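# Starkik episode notes

7 min read

Plain-text episode notes for the TV series *Starkik*, with a small script for checking them. The notes cover both seasons, 27 episodes in all. They were started on a fan mailing list and moved here in July so that corrections stop getting lost in people's inboxes.

**Spoilers are everywhere in this repository.** File names are safe. Anything inside a file may give away the end of season 2, including who is on the Trekolora when it leaves.

## What's in it

```
episodes/ one file per episode, s01e01.txt and so on
characters.csv every named character with first and last appearance
timeline.csv in-story events in the order they happen
cuts.csv known differences between versions
check.py looks for broken references
```

Each episode file has the same fields in the same order:

| Field | Meaning |
|---|---|
| `title` | Title as shown on screen |
| `alt_title` | Title in the broadcaster's listings, if different |
| `summary` | Up to 70 words, present tense |
| `characters` | IDs from `characters.csv` |
| `threads` | Plot threads opened, continued or closed |
| `spoils` | Later episodes given away by this file |
| `notes` | Anything else |

`spoils` is the field most people ask about. If the notes for episode 3 mention that Captain Dönmez is working for the colony, they spoil episode 11, and 11 has to be listed. A site that shows the notes can then hide them from a viewer who hasn't gotten that far. It only works if it's filled in every time, so please don't leave it blank. Write `none` if there's nothing.

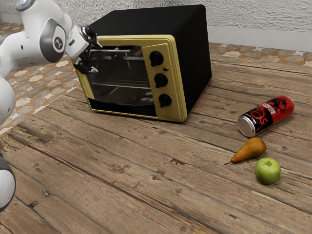 Declan Faulkner thinks the field should go further and cover casting spoilers too, so that a guest actor's name doesn't give away a return in season 2. He pointed out that the person who plays the Damov ambassador is credited in the opening titles of an episode where the ambassador is supposed to be dead, and that a viewer reading our character list would work it out before the title card.

That's a fair point and it's open as an issue. For now, actor names are left out of `characters.csv` completely. If you need them, the end credits are the best place to look.

## Versions of the show

There are two cuts of season 1. The broadcast cut is shorter and has the narration over the opening. The disc cut drops the narration and puts back several scenes on the mining station. The notes follow the disc cut. Where the broadcast cut differs in a way that changes the story, there's a row in `cuts.csv`.

Season 2 exists in one cut only, apart from the pilot of the spin-off that was tacked onto the end of the last episode in some regions. That pilot is not included. It contradicts the last episode in at least two places and was never picked up.

Episode order is also a problem. Episodes 5 and 6 were swapped when they first aired. In the aired order, the Trekolora is repaired before it is damaged. The files use production order, and the aired number is in `notes`.

## The timeline

`timeline.csv` is the least reliable file here. The show uses ship days and colony years and is not consistent about either. Season 1 has a colony year of roughly 400 ship days, but in season 2 a character has a birthday that only works if it's a good deal shorter. Each row has a `confidence` column:

- `stated` – someone says the date out loud or it's on a screen
- `derived` – worked out from a stated date and a stated gap
- `guess` – everything else

Birsen Kocabaş did nearly all of the `derived` rows. Please don't change one without saying which two facts you used. If you think a `guess` can be moved up, open an issue with the episode and the time in the disc cut.

The time-loop episode has only one row in the timeline. We tried giving each loop its own row and it made the file unreadable. The loops are described in the episode file, in the order the viewer sees them.
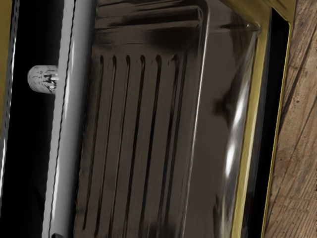
Flashbacks go in the timeline at the date they happened, with the episode they were shown in. The dream in the second half of season 2 is not a flashback and has no row. There was a long argument over this on the mailing list. The showing of the same corridor in the finale doesn't settle it either way, so it stays out unless the writers say something.

## Names and spelling

Spelling follows the on-screen text where there is any, then the disc subtitles. The broadcast subtitles are not used. They spell Damov three different ways, sometimes in the same conversation.

Ranks are left off character names unless the rank is the only name given. Captain Dönmez is `donmez` in the ID column and `Dönmez` in the name column. IDs are plain ASCII and lower case. Names are UTF-8, and if your spreadsheet program breaks the accents on saving, please edit in a text editor instead.

## Running the checker

```
python check.py
```

It needs Python 3 and nothing else. It reports:

- character IDs used in an episode but missing from `characters.csv`
- threads that are closed without having been opened
- summaries over the word limit
- an empty `spoils` field

It doesn't know whether the notes are right. A clean run only means the files agree with each other. There's one warning you will always see, for the thread `beacon`, which is closed in season 1 and turns up again in season 2 with no explanation. That's the show, and we've left it.

## Known gaps

- Episode 9 of season 2 has a summary but no threads.
- Background crew with a name badge but no lines are only done for season 1.
- The tie-in comic is not covered. Some fans count it, but it kills off a character who is alive in season 2.
- `alt_title` comes from one broadcaster's listings. Other countries had their own.

## Contributing

Send a pull request or open an issue. One episode per pull request is easiest to review. Write the summary yourself; text copied from streaming services or other fan sites will be turned down.

Keep reviews and ratings out of `notes`. Theories too, unless the episode itself clearly raises the question.

## License and credits

The notes are under CC BY-SA 4.0 and the script is under MIT. *Starkik* and its characters belong to their owners. No dialogue is quoted beyond single lines needed to support a date.

Maintained by Diane MacLeod and Kári Bisgaard. Season 1 notes by Sibel Uysal, timeline by Birsen Kocabaş, checker by Kári Bisgaard. Thanks also to the people on the old list who posted under handles and couldn't be reached – if one of the early summaries is yours and you'd like your name on it, open an issue.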